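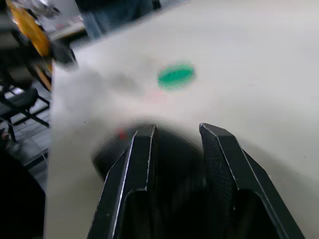
28 August 2026. Prerketti biography, chapter 2. Still don't buy the birth story. Brollar says he was baptized at Arno in May, and the only source is a family letter copied 56 years later.
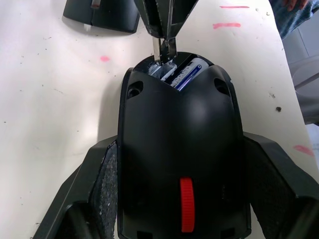

The copy has two different inks – neither one is mentioned in Brollar. Checked item 959 in the Kramer catalog: no baptism, just a rent receipt. 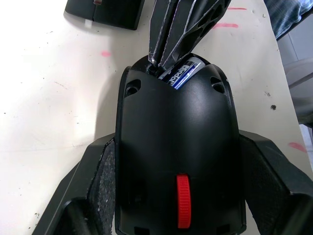

A note in the margin of my draft says a rent receipt still puts the family in town. Fine, but it doesn't put a baby there.

Leaving the birthplace blank for now. 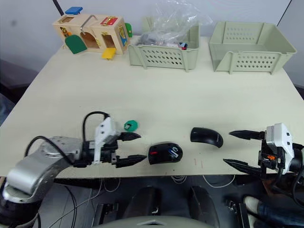 Left gripper, just short of the mouse.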